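4. Your first practice session in the simulator

2 comments | 19 shares

By now you should have Villik installed and the licence key pasted in (if not, hop back to section 3, I'll wait). This is the bit I enjoyed most when I was learning the thing, so do make yourself a cup of tea first and give yourself the whole evening if you can.

I'm writing these notes for the Cakum starter bundle, which gives you the Villik simulator, the Titel controller plug-in and a set of ready-made rooms with cluttered tables in them. You don't need a real arm for any of this section! Everything happens on your screen.

Loading the room

1. Open Villik and choose New Session. Leave the session name alone for now, you can change it later and it's fiddly to do here.

2. Pick the Tabletop set from the list and then Room 19. There are 29 rooms altogether and some of them are gorgeous, but start with this one. The block you'll be working with is a nice plain shape and it sits well out on the table.

3. Wait for the load bar. My old laptop takes roughly four minutes, and Nicanor Ibarra's much posher one does it before he's sat down. If the bar sticks near the end, leave it be. It's only the shadows being worked out.

4. When the arm appears, press Home once. It will swing about a bit and settle.

Note: if you get a message saying port 756 is busy, you've probably got a second copy of Villik open behind the first. Close both and start again from step 1.

Setting up your views

5. Open the Views menu and tick Room and Wrist. Room gives you the arm and the table together, and Wrist looks along the gripper at whatever is between the fingers. I keep Room on the left and Wrist on the right, but Sota Tamura (who taught me most of this) has them stacked one on top of the other and swears by it.

6. Set the shadows to Medium. High looks lovely but it made my fan scream, and with shadows switched off altogether I found it very hard to judge how far above the table I was.

Getting into position

7. In the Titel panel, set the speed slider to Slow. Please do this one even if you think you're good at games. I thought I was good at games.

8. Open the gripper all the way before you go anywhere near the table. The button is the little pair of brackets facing away from each other.

9. Using the Room view, steer the gripper over until it's above the long white block. Mind the other bits and pieces, there's a pen and a bowl on the table too and the arm will happily plough through either of them.

10. Now swap to the Wrist view and turn the gripper until the block's long sides run up between the two fingers, with one fingertip near each side. Small taps on the rotate key work far better than holding it down.

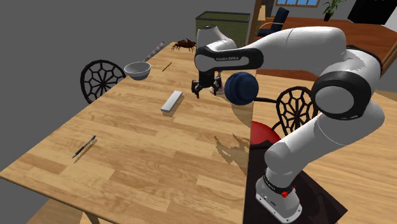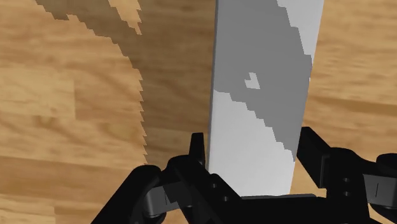

Closing and lifting

11. Lower the gripper with the down key until the height readout in the Titel panel goes green, then stop.

12. Press Close and let go of everything. The grip number climbs and then levels off. If it drops straight back to zero you've missed, so open up, go back to step 10 and have another try (I missed a lot, it's fine).

13. Lift with the up key, slowly, and hold it there while you count to four.

Caution: don't press Home while you're holding something. The arm takes the shortest way back and it doesn't care what's in the road. You can't hurt anything in the simulator, but if you move on to a real arm later it's a rotten habit to have picked up.

14. Press Save Attempt, even for the bad ones. You'll want them in section 5, where we play them back and look at the grip trace.

If you're using the Kaneko joystick in place of the keyboard, steps 9 to 13 are the same but the rotate control is the twist of the stick, and it's very sensitive out of the box. Turn it down in Settings, under Input, before you start.

Comments (2)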